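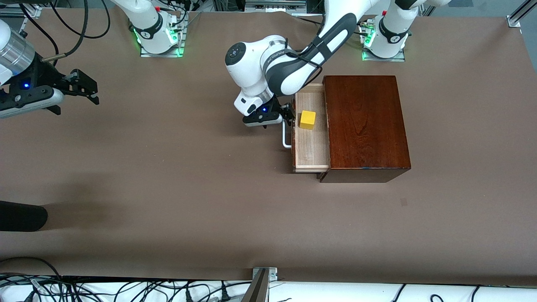 A drawer that size will only ever fill up with rubbish, according to one reader who wrote in after my April post, and you'd be better off with a plain box and a lid.

Blog Projects Finishes Contact

Blog > Furniture > Small drawers

I take the point about rubbish. I still prefer a drawer. A lid means clearing whatever has been put on top, and in this house something always has. With a little wooden cabinet I can leave the top alone and get at what's inside from the side.

The dark reddish-brown finish with a gloss on it is my favourite for small pieces. I leave the drawer itself pale and unfinished. Varnish on the inside smells for weeks, and a light interior makes it easier to find things. Even something as small as a yellow cube shows up at the back.

Handles took me longer. Vuvier sell knobs in packs of 8, but I find knobs fiddly on a small drawer and went over to the silver U-shaped sort. You can hook a finger behind one.

I put brown paper down on the table before I start - Lestska do a long roll - and change it when it gets scruffy.

If the drawer sticks, rub candle wax along the bottom edges and work it in and out five times. Next month I'm trying the same with soap.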